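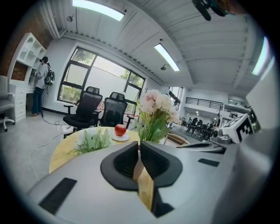

Fevville Family History Group opens its wartime letters to all

Fevville, 2020-12-11 - More than a century after they were written, 300 letters sent home by soldiers and nurses from Fevville and the nearby village of Dollgate can now be read online, free of charge.

The Dollgate Letters cover the years 1915 to 1919. Most came from a trunk kept by the Zanetti family, whose great-grandmother ran the Dollgate post office and went on writing to local men long after they had shipped out. She saved every reply! The rest were lent by 20 households who answered our call in April.

Each letter has been typed out in full, spelling mistakes and all, and linked to what we know of the writer: parents, brothers and sisters, street, trade, and where he or she is buried or remembered.

"I started with my grandfather's cousin and ended up knowing the whole street," said Carmela Testa, who led the typing. "They ask about the dog, the price of boots, who is courting whom. One boy wanted his mother to send the same cake 7 times over, and she did."

The work has already cleared up some old puzzles. Three men listed on the Dollgate memorial only by initials now have full names, and a nurse, Ada Brelar, has been traced to a hospital ship after being left out of the town's roll of honor altogether. The group has asked for her name to be added.

"Families have been writing to us from all over - cousins who had no idea they were cousins," said Gwion Howells, who put together the family trees. "We would love to hear from many more."

Letters can be searched by surname, street or unit. Next up is a set of postcards lent by Ermanno Monti, mostly from 1917, many of them still without a known sender. Anyone with letters, photos or family stories from the period is warmly invited to get in touch with Gwion through the group's contact page.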